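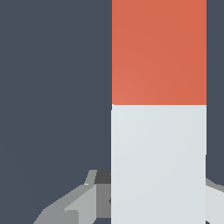 The two-tone block between the fingers, in our simulator.

Wanted: someone to look after our stacking cell in Omosville (part time, 20 hours a week)

Hi, I'm Angus Doolan, and for the past few years I've been the person who gets the call when the stacking cell at Olley stops gripping. I love that cell! But I've been moved over to the new packing line at our Ekgate building, and I can't be in two towns at once, so I'm looking for somebody to take over the arm, the gripper and the simulated copy we keep of both.

The cell is one white arm with a two-finger gripper, and it picks up blocks and stacks them for the Rosales fit tests. We run a bit more than that on some days, but the blocks are the bread and butter. Before any change goes onto the real machine, we try it in the simulator first. New finger pads, a different grip force, a shifted tool point, all of it. You'd be doing a lot of that, and then walking across the room with a hex key and doing it again for real.
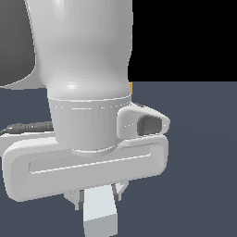
Most of your week would go to the gripper end, so I'll tell you how I keep it. Every Monday I take the fingers off, wipe the mounting faces, put them back and check the torque on every screw. Then I look at the cable. Ours comes in from the side above the gripper housing and goes behind the collar, and I want whoever takes this on to get fussy about that stretch, in the model and on the floor, and to rerun the wrist rotation any time the routing changes. After 3,000 cycles the finger pads get swapped whether they look tired or not (I lost an argument with myself about that in March, and the pads won). There's a log for all of this, and it's a paper one with coffee on it. You're welcome to fix that.

The other half is keeping the model matched to the machine. If the real fingers close a hair off center, the simulated ones need to know about it, or the next test run tells us nothing useful. I have a calibration routine that takes 15 minutes when it behaves. When it doesn't, you'll get to know the zero offsets pretty well.

What I'd like you to bring:

Some hands-on time with any make of robot arm, in a shop, a lab or a school
Enough scripting to change a pick position and read an error message without panicking
A steady hand with small screws
Decent notes. I really mean this one

You don't need a degree. I don't have one in this either (I came over from fixing elevators). I'll work alongside you for the first month, and after that I'm a phone call away.

The shop is warm, the parking is free, and the radio is up for negotiation. You should be able to lift 50 pounds now and then, mostly crates of blocks. Hours are flexible as long as the Monday check gets done before the first run.

To apply, send me a page or so about a machine you've kept running and what went wrong with it. A resume is fine too, but I'll read the page first. Drop it at the front desk at Olley in Omosville, marked for Angus, or use the contact form on this site and pick "stacking cell" from the menu. If you'd like to come see the cell before you decide, say so and we'll set up a time.

Posted 17 July 2019. Open until filled.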